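Chapter 5
Skewered and Tray-Cooked Foods

Nicanor Camacho and Chaimae Kamel

Objectives
After studying this chapter, the reader should be able to:
Select a skewer of suitable length and thickness for a given food.
Insert a skewer along the long axis of a sausage without splitting the casing.
Arrange skewered items on a rack or ridged tray for cooking in a countertop oven.
Transfer skewered items to a covered container for holding.

Key terms
casing, long axis, rack, drip surface, pierce depth, holding container

5.1 Scope

Chapter 4 dealt with loose items cooked on a flat sheet. The present chapter covers items mounted on a stick before or after cooking. The stick changes the handling of the food in two respects. It gives the cook a point of grip away from the food surface, and it increases the overall length of the item, which then determines the size of tray and container needed.

Sausages are used as the main worked case throughout. They are uniform in section, they hold their shape when heated, and faults in skewering are easy to see. Vegetables and cubed meats are taken up in Section 5.6.

5.2 The skewer and the item

A skewer has two working parts: the portion inside the food and the exposed portion, or handle. The length of the portion inside the food is the pierce depth. For a sausage served on the stick, the pierce depth should be more than half the length of the sausage. A shallow pierce allows the sausage to turn or drop when the stick is lifted.

Insertion is a two-point operation. One grip steadies the sausage and the other guides the stick, with both held in line. If the stick enters at an angle, the point comes out through the side of the casing and fat escapes along the opening. The operation is carried out over the tray so that drips fall on a surface that will be washed in any case.
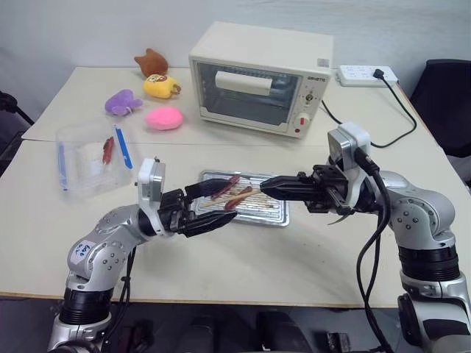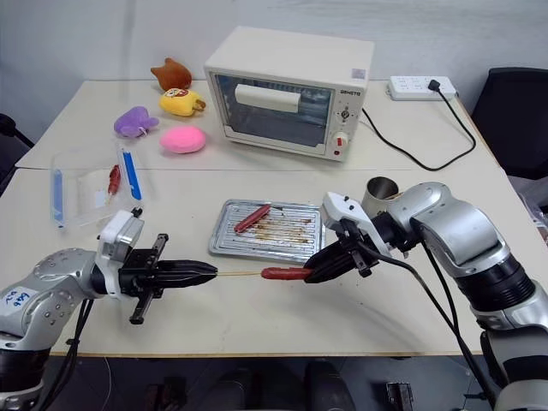
Tray choice follows from the fat content of the food. A slotted or ridged surface holds the sausage above the fat it releases. Skewered items may be laid diagonally where the stick is too long for the short side of the tray. Sticks should not cross, and no stick should touch the oven door or a heating element.

The holding container is chosen by its inside diagonal, measured corner to corner. A skewered item that will not lie flat may stand at an angle, provided that the lid closes without bending the stick. A folded paper towel in the base takes up surface fat. Latches are closed only after steam has stopped rising from the food.

5.3 Before you begin

Read the procedure in Section 5.4 in full. Wash and dry the tray, and check each skewer for splinters by eye. Discard any that are cracked. The recording sheet for Exercise 5.1 is on page 296.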